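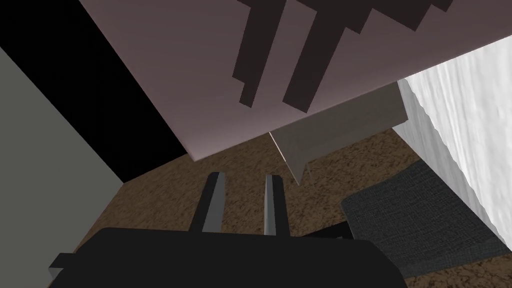 Brown speckled carpet, interior view.

About Grisalura

Grisalura specifies, supplies and installs commercial floor coverings for offices, clinics and schools. The company was started by Poppy Lockwood, a former flooring estimator, and has 14 employees. Two of them work full time on moisture testing and subfloor reports.

What we do

Most of our work is replacement flooring in occupied buildings. A typical job covers carpet tile or broadloom in corridors, meeting rooms and open offices, with sheet goods in wet areas. We remove the old covering, grind or patch the slab, test it and install the new material in phases. Areas over 300 square feet get a written moisture report before any adhesive is opened.

Product lines

Busitz is our standard carpet tile. It has a loop pile and a cushioned backing, and is meant for rolling chairs and steady foot traffic. Kaneko is a cut-pile broadloom for rooms where sound control matters more than ease of replacement. Plaklow is the release adhesive we use under tile – it stays tacky after curing, so single tiles can be lifted and swapped.

Speckled and heathered patterns make up most of our orders. They hide seams and light soil better than solid colors, and a tile from a later dye lot is less obvious next to an older one. We still recommend keeping spare cartons from the original lot.

Estimates and site visits

Floor plans can be sent as PDF or CAD files. We measure on site before issuing a final price, and the estimate lists material, waste allowance, adhesive, transitions and base separately. Furniture lifting is quoted as its own line.

Warranty

Labor is covered for 9 years on glued carpet tile. Manufacturer coverage on the material is separate and depends on the maintenance schedule supplied at handover. The showroom is closed for inventory during the first week of February – site crews keep their normal hours.

We use cookies to remember your settings and measure site traffic. Accept all | Manage preferences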